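Painting Your Own Walls: Questions I Get Asked a Lot
By Ghazal Salehi
December

I've been painting rooms for friends, cousins and the odd paying customer for years now, and the same questions land in my inbox every winter. So I put them all on one page. If yours isn't covered, write to me!

Do I really have to wash the walls first?

Yes, sorry. Kitchens and hallways especially. Warm water, a squirt of dish soap, a soft sponge, then plain water to rinse. I skip it in bedrooms if the walls look fine (don't tell my mother).

Scuffs won't come off. Now what?

Try a melamine sponge with hardly any pressure. On flat paint it can leave a shiny patch, so test behind a door. If the mark is still there after that, leave it alone and let the new coat cover it. Black heel marks and crayon can bleed through, so dab a bit of stain-blocking primer on those and give it time to dry.

Can I just touch up the bad spots?

You can if you still have the same can and the paint is fairly fresh. Otherwise you'll see every dab when the light comes in sideways. I tried it on my own stairs in the Treloar house and ended up with a wall that looked like it had measles. Paint corner to corner and you'll be happier.

Which sheen should I pick?

Flat hides bumps and shows scuffs. Satin wipes clean and shows bumps. I use eggshell almost everywhere and semi-gloss on trim, and I've stopped arguing with people about it.

How much paint do I need?

Add up the wall area in square feet, doors and all, and divide by 400. That's gallons for one coat. Then plan on two coats, or 3 if you're going from red to anything. Yes, I count the doors – the extra goes in a jar for later.

What about pale blue-green? It looks gray on my wall.

It does that, and I love it anyway. These colors drift all day long. Put a big swatch on two different walls and look at it at breakfast and again after dark, with the lamps on. North-facing rooms push it toward gray, and warm bulbs pull it back toward green.

Do I need to tape?

I tape baseboards and nothing else. A decent angled brush and a slow hand will do the ceiling line. Pull the tape while the paint is still a little soft.
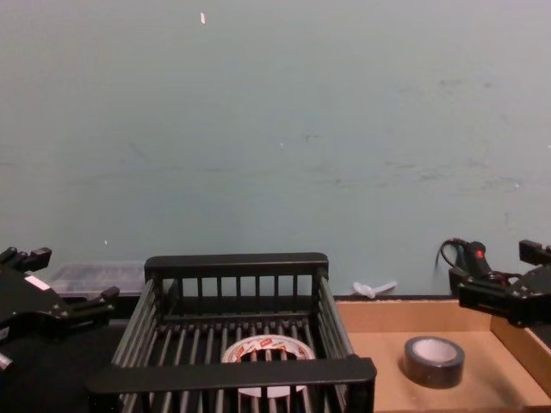
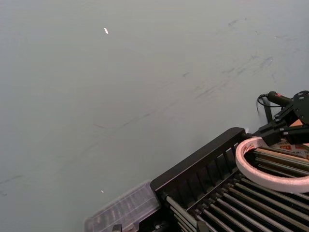
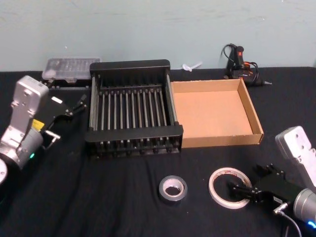 Pale blue-green, scuffs and all.

Last updated: December
Contact: Ghazal Salehi | © Ghazal Salehi | Back to top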